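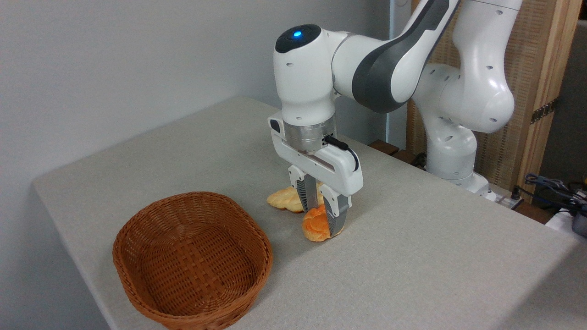

Glazed roll, braided loaf behind it, and the basket

jemosach_baker
15 February 2021

I want one basket of bread on the table for a lunch and I can't decide what goes in it. The glazed rolls come out a deep orange gold on top and stay pale underneath. The braid is much lighter. Side by side they look like they came from two different kitchens. Same dough, 400 grams of flour per batch. The basket is oval wicker, reddish brown. Would you mix them or serve them separately?

Arain14
Mix them. People like a choice. Put the braid in first along the long side and fill in with rolls.

tadik_oven
I'd keep them apart. A glazed top picks up marks from anything leaning on it, and egg wash gets tacky in a warm room. Put the braid on a board with a knife.

jemosach_baker
I don't have a board big enough. It would have to go right on the tablecloth, like in the picture.

tadik_oven
Then slice it in the kitchen and bring it out on a plate.

Shazia Naqvi
Please don't slice a braid ahead of time. The cut sides dry out in no time, and the knots are the nice part. Let people pull it apart. I've done it that way since August and nobody has asked for a knife.

tadik_oven
Depends on your guests. My in-laws would not touch bread somebody else pulled apart.

Gustent_R
What are you brushing on the braid? If you want the colors to match, use whole egg on both and give the braid a second coat 3 minutes before it's done.

jemosach_baker
Just milk on the braid. Egg yolk and a little milk on the rolls.

Gustent_R
There's your difference. Yolk goes dark, milk stays pale.

Arain14
I like them different. Leave it alone.

Shazia Naqvi
Line the basket, whatever you decide. Crumbs get down in the weave and you'll be picking at it with a toothpick. A plain cotton napkin is enough.

jemosach_baker
OK, napkin in the basket, rolls only. Braid whole on a plate next to it. I'll try the second coat of egg on the next batch.

tadik_oven
Leave a knife by the plate anyway.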